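Home Volunteer Placements Guides Contact

FLILTANCE FIELD GUIDE
Section 5: Setting up a host site for new volunteers

For site leads at Bellamy and anyone covering. Read it once all the way through before you start. Section 4 (budget forms) should be signed off already. If it isn't, stop and do that.

5.1 Before arrival

1. Open the site in Clikby. Menu > Sites > Bellamy > New intake. Pick the month. Leave "intake type" on Standard.

2. Add each volunteer by email. One line per person. Clikby sends the welcome letter by itself, don't send another.

3. Check host family papers. You need the signed agreement, a phone number that works, and the bed count. Call the number. Don't just look at it.

4. Print the house sheet for each host. Address, bus stop, curfew, allergies. Two copies, one for the host and one for the arrival folder.

5. Confirm the airport pickup with the driver by voice. Texts get missed.

Note: late flights. Anything landing after 10 p.m. goes to the guest house first, host family next morning. Tell the family. Put the guest house bill on code 805.

CAUTION: never give out a host address before the background check shows green in Clikby. Yellow means waiting. Yellow is not green. Call the office.

5.2 Arrival day

1. Meet them at the gate with the sign. Sign is in the office closet, left side, behind the folding chairs.

2. Check ID against the Clikby list. Take a photo of the passport page and upload it right there, then delete it from your phone.

3. Local SIM, if they want one. They pay for it, not us.

4. Drive to the host. Go inside. Introduce everybody. Stay for at least a cup of tea, don't drop and run.

5. Mark "Delivered" in Clikby. Yes, it says Delivered. We've asked. 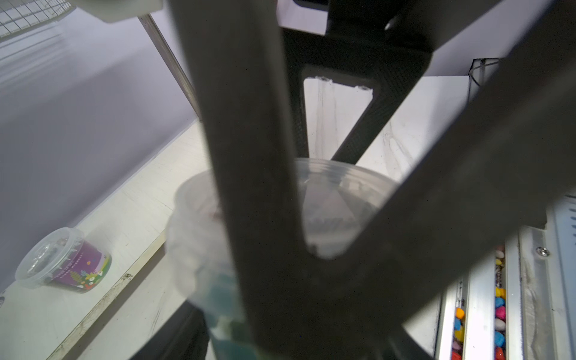
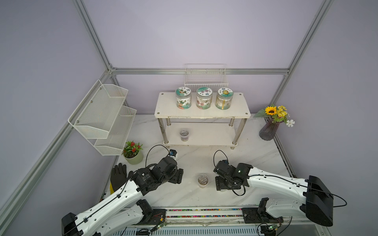 First picture: clear cup with blue-green liquid. Second: jars on the two-tier shelf.

5.3 Orientation (Saturday)

Room is the upstairs one at the Bellamy office unless posted otherwise. Start 9:30. It runs long, so tell the hosts lunch is with us.

1. Hand out the arrival folders. Collect the emergency contact card before they leave the room. Every time we let one go home "to fill out later" we chase it for weeks.

2. Walk through the code of conduct. Out loud. Page by page. Signatures at the end, blue or black pen.

3. Child safety talk. Tadeo Orellana gives this one. If Tadeo is away, reschedule it, do not give it yourself. No volunteer goes into a classroom or the after-school club without it.

4. Placement talk, school group and clinic group seperately. School group gets the timetable. Clinic group gets the privacy form and the list of what they can and can't do (can: reception, filing, reading with kids in the waiting area. Can't: anything with a patient).

5. Bus practice. Ride the 71 out to the school and back with them. Exact change.

Note: photos. Volunteers may not post pictures of children, patients or the inside of the clinic. Covers private accounts and group chats too.

CAUTION: money. Volunteers will be asked for school fees, medicine, phone credit. They say "please ask the office" and then they tell you. Log it under Requests the same day. No personal loans in either direction.

5.4 First week checks

1. Day two: phone call to the volunteer. Short. Sleeping OK, eating OK, knows the bus.

2. Day three: phone call to the host. Do it when the volunteer is at work.

3. Day five: visit the placement. Talk to the supervisor first, then the volunteer, alone. Fill in the check form in Clikby. Expect about 20 minutes.

4. Any score of 2 or under, call the office before you submit.

5. End of week: close the intake. Menu > Sites > Bellamy > Close. If the button is gray somebody is missing a contact card. See 5.3 step 1.

Note: changing hosts. Can be done, needs one conversation with each side and a free bed. Don't promise a date. Move the person in Clikby the same day they move for real or the host payment goes to the wrong familly and it takes a month to get it back.

CAUTION: if a volunteer is sick, hurt or can't be reached, skip this section. Go to Section 9, emergency numbers, inside back cover.

Next: Section 6, Mid-placement review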